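Galeria: o braço que aprendeu na cozinha de mentira

Oi, gente! Prometi que ia juntar num lugar só o que andamos fazendo no projeto Altgate, e finalmente sentei para montar esta página (5 de maio de 2018, para quem gosta de registro). É uma galeria bem curtinha, mas o texto ficou comprido, desculpem, eu me empolgo!

A pergunta que a gente queria responder é simples de dizer e chata de medir: se a política de controle treina só em simulação, quanto ela sofre quando a bancada muda de arrumação? Então montamos a Nosby, nossa cozinha simulada, e a cada episódio sorteamos posição dos objetos, ângulo dos eletrodomésticos, luz e textura. A mão tem vários dedos, o que deixa tudo mais divertido e bem mais lento de treinar.

A tarefa que mais me deu trabalho foi a da caneca no micro-ondas. Parece boba, né? Só que a porta aberta vira uma parede no meio da bancada, e o braço precisa achar um caminho que não raspe nela. Nas primeiras versões a política adorava passar por dentro da porta (literalmente, porque eu tinha esquecido de ligar a colisão daquela peça... dois dias perdidos). Depois que a Bohumila Gajdoš reescreveu a recompensa, separando a pega da aproximação, a coisa andou.

Rodamos 40 episódios com a arrumação fixa e 50 com a arrumação sorteada. O resultado que me deixou feliz: a política treinada com sorteio foi melhor nos dois conjuntos, inclusive no fixo, onde eu apostava que ela ia perder. Perdi um café nessa aposta. O ponto fraco continua sendo a orientação da caneca, porque a alça às vezes fica virada para um lado em que os dedos não fecham direito, e aí a mão insiste, insiste e o tempo do episódio acaba.

Quem quiser discutir os detalhes da recompensa me escreva, estou arrumando as tabelas para a reunião de julho. E se alguém tiver uma ideia boa para a alça, por favor, eu pago o café desta vez!

Ah, e a vista de cima é a minha preferida para conferir o caminho do braço, dá para ver logo se sobrou espaço entre ele e a porta.
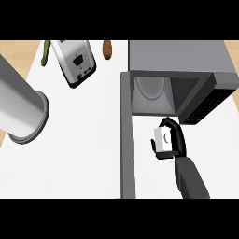 Caneca branca na mão e micro-ondas aberto, na cozinha simulada vista de cima.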